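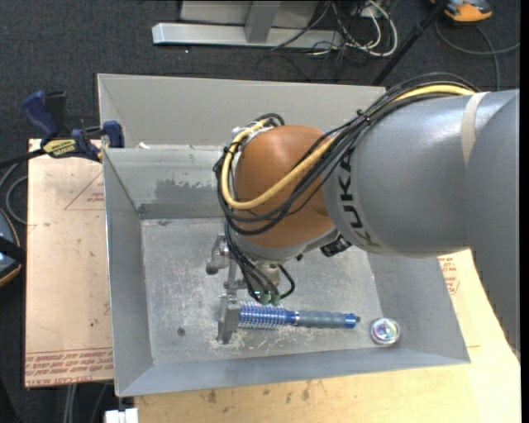
Abella - objetos domésticos em caixa metálica

LEIA-ME

O conjunto Abella reúne imagens de objetos de uso diário pousados no fundo de uma caixa cinzenta de metal, retangular e aberta em cima. Esta pasta corresponde à categoria de higiene e cuidado pessoal. As outras categorias estão em pastas próprias, com o mesmo formato de ficha.

Conteúdo da pasta

95 imagens, divididas por 19 objetos
3 ficheiros de texto: lista de objetos, notas de etiquetagem, alterações
1 tabela com nome, cor e tipo de cada objeto

Subcategorias

São seis: escovas de cabelo, pentes, escovas de dentes, esponjas, frascos e tubos. As escovas de cabelo dividem-se ainda em planas e redondas. A escova azul, de corpo cilíndrico e cerdas curtas e claras, está registada como "escova redonda".

Como descrevemos os objetos

O nome vem primeiro, depois a cor dominante, depois a forma. Usamos "cabeça" para a parte com cerdas e "cabo" para a parte por onde se pega. A orientação é dada pela cabeça: com a cabeça à esquerda e o cabo à direita, escreve-se "cabeça-esq". Objetos quase deitados na horizontal levam a marca "H" - os restantes ficam sem marca.

A cor é a que se vê na imagem. Azul metalizado e azul liso são valores diferentes na tabela. Não registamos marcas nem preços.

Problemas conhecidos

Alguns pentes transparentes confundem-se com o fundo da caixa. Dois tubos têm o mesmo nome na tabela e distinguem-se apenas pelo número. Nas escovas redondas, o contorno das cerdas foi traçado por fora, sem recortar os intervalos.

Alterações

8/10/21 - primeira versão completa da pasta
Dezembro - corrigidos os nomes das esponjas

Contactos

Etiquetagem: Erlinda Mercado
Tabela e revisão: Reynaldo Manalastas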